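Greline Hand-Held Gripper: Pad and Marker Service Kit

Sold by Sovo. Fits all Greline hand-held grippers with foam-lined fingers and a cube marker mount.

Product details

The kit contains the wear parts for one gripper: two foam finger pads, adhesive strips cut to the finger profile, a replacement set of marker faces, one cable tie and a 3 mm hex key. Housings, fingers and trigger parts are listed separately under Greline spares.

Service interval

Inspect the pads every 500 grasp cycles. Replace them at 2,000 cycles, or sooner if the textured surface has gone smooth or the rim has started to lift. Always replace both pads together. A new pad opposite a worn one shifts the closing point off center, and the recorded finger width will no longer match the calibration file.

The marker faces have a rated life of 4,000 cycles under indoor lighting. Scratches across a black square matter more than general dirt, which can be removed with a dry lint-free cloth. Do not use alcohol on the printed faces.

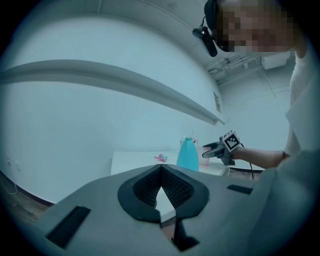
Fitting the pads

Disconnect the cable before starting. Open the fingers fully and peel the old pad from the tip toward the palm. Remove leftover adhesive with a plastic scraper; metal blades will mark the finger and leave a ridge under the new foam. Wipe the surface and let it dry.

Lay the new strip in place without pressing, check that the edge is parallel to the finger, then press from the center outward. Close the fingers on a flat block and leave them for 3 hours. Pads loaded earlier than this tend to creep on heavier objects such as full bottles.

Fitting the marker faces

Loosen the hex screw at the base of the cube and lift the cube off its post. Faces are numbered on the back and must go on in the order shown on the card. After refitting, tighten the screw until the cube cannot be turned by hand. Run the pose check before the next session. If the check fails on one face only, that face is probably rotated a quarter turn.

Cable

Route the cable from the rear of the gripper with enough slack for full wrist rotation. Secure it with the tie at the first anchor point, never at the connector.

Compatibility

Not suitable for Brandilus adapters or for the Pawłowska wide-finger conversion, which uses a longer pad. Order the extended pad set for those.

Storage

Keep spare pads flat in the sealed bag, away from direct sunlight. Adhesive strips from an opened bag should be used by the next service.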